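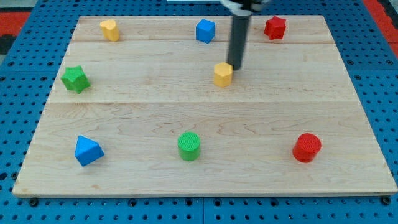

Leokadia Zieliński wants the rule written down before any more pushing runs go into the log: an episode starts only after the operator has read the block positions aloud and somebody else has agreed with them. Her point is that we have been scoring the start state from memory, and two people scoring the same run at Korletey came up with different answers.

Notebook, bench 2, November, 9:40 a.m.

I agree with her mostly. Reading them aloud slows us down, but we lost most of yesterday morning to arguing over what counts as "touching." Working wording for now:

Contact rule. If the tip is touching a block or too near to tell, as with the yellow pentagon at the moment, log it as contact. Don't bend down and squint at it. Back off, settle, start over.

Spacing rule. Minimum gap between any two blocks at reset is 78 mm, center to center. Ekow Fiadzo wanted 100. We tried 100 on paper and it throws out too many layouts we care about, so 78 stays until the Wavdale people object.

Naming rule. Color first, then shape, always both. There is a green star and a red star, a green cylinder and a red cylinder, so "move the star" is not an instruction. Three of last week's notes have to be thrown out over this.

Hands. No reaching over the board with the arm enabled, even to straighten one block. Pause, wait for the light, then reach. I did it wrong myself on Brakent run 275 and have marked that run as void.

Speed. Leave the cap where it is. Whoever changes it writes the old value AND the new value here, with initials.

11:15 — Ekow asked if the naming rule covers the triangle when it's lying on its side. Yes. It's "blue triangle" whichever way it lies. Orientation goes in its own column.

11:50 — Open question: do voided runs count toward the 2,000 we promised for Zimero? Leokadia says no. I'd say no too, but then we are further behind than the wall chart shows. Need to fix the chart.

To do:
— retype the start sheet with the contact wording
— check the bolts under the table before the afternoon block
— ask Ekow where the spare tip went

2 comments · 0 shares

Recent entries
Tip wear, second check
Why we stopped resetting by eye
Korletey scoring mismatch

Back to top | Bench notebook, internal use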